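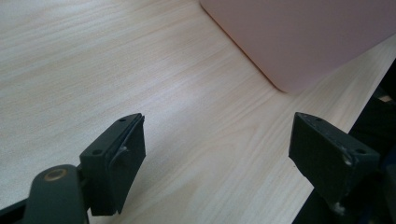
Bedex work table, 154 cm, pale wood: my review after one winter and one summer

I bought this table in the autumn, when my old desk became too small for my work. I do sewing repairs at home, mostly zippers and hems, and in the evening the same table must be ready for dinner. So it has a hard life. I write this review slowly because I read many reviews before I bought, and most of them were written on the day of delivery, when the people had not even spilled a coffee yet.

English is not my first language, please excuse me if some word is strange.

Delivery and assembly

The table came in two boxes on a Wednesday. The driver left them at the street door and I live on the third floor. The legs box is easy. The top is heavy and has no place to hold it, so ask a neighbor before, not after, like me.

Assembly took me one evening. The instruction has only drawings and the drawings are good, except step 3, where the long bar is shown from below and it looks the same from both sides. It is not the same. The side with the two small holes must look to the inside. I put it wrong, I closed everything, and then the last leg did not fit and I opened everything again. If you remember only one thing from my review, please let it be the two small holes.

The key in the bag is made of soft metal and became round at the corners. I used my own.

The surface

This was the main question for me. I looked at three tables: the Bedex, the Joo folding one, and a secondhand one from a school. The Joo was cheaper but it moved when I leaned on it, and a sewing machine makes everything shake already.

The Bedex top is smooth enough for fabric. I pulled lining and thin viscose over it many times and it never caught a thread. The front edge is rounded, and my arms are thankful for this after four hours. My old desk had a sharp edge and I had a red line on my arms every evening.

Now the stains. Coffee comes off with a damp cloth, also the next morning. Tailor's chalk comes off dry. Turmeric did not come off. I tried dish soap, then baking soda, and what remains is a yellow shadow as big as a thumb. Perhaps on a darker top it would not matter, but Bedex sells this size in the pale color only.

The iron is another story. I know it is not allowed to put a hot iron on a table. I put a wool mat under it, and still one time the steam went through and the surface became dull in this place. You see it only when the lamp is low. The shop says the top is safe "for warm objects" and I wish they would say how warm.

Needles and pins leave no marks if they only fall. The tracing wheel leaves marks! I used it without cardboard once, and now I have a line of small dots in the left corner for the rest of my life.

Does it move?

A little. When the machine runs fast, a glass of water on the far side makes small waves. After I tightened the screws again in August it became better. The manual says to tighten them after 500 hours of use, but who knows how many hours a table was used? I do it when the season changes.

The feet have felt on them, and it was gone from two feet in the first month. I bought thicker felt and cut it myself.

What I keep on it

There is no drawer, and for me this is the biggest minus. I wanted the Bedex drawer that hangs under the top, but it takes so much height that my knees touch it. So everything lives in boxes, and before dinner the boxes go to the shelf. I recommend boxes with a lid that is attached. A separate lid I always lose under the fabric. But check how far the lid opens, because a lid that lies flat behind the box needs its own space on the table, and on a narrow table you have to count this too. For the thread I use a Nilima tray, low and long, it stays near the wall all day.
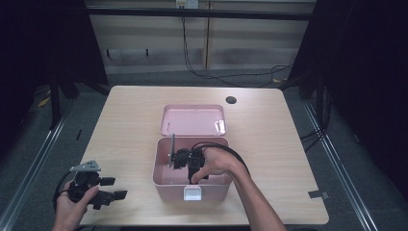
Price and service

I paid 3,000 crowns in the Plistham shop, delivery included. Two screws were missing from my bag. I wrote to the shop in the evening and the screws came by post in the same week, without any question and without a form. I was surprised, because the online chat before buying was quite useless and told me three times to read the product page.

There is a guarantee on the legs but for the top it is much shorter. Read this part before you pay.

For whom it is good

If you sew, cut paper, do school work with children or wrap packages, I think you will be satisfied. The depth is enough for a machine with the fabric lying behind it. If you need to cut a full coat, it is too short and you will go back to the floor, as I do.

I would not buy it as a desk for two people. The long bar below is exactly where the second person wants to put the feet.

My rating is four from five. I take one star away for the turmeric, the missing drawer and the drawing in step 3 together. I will write again if the top starts to swell near the edge, as one buyer complained on the shop page. On mine it is still flat.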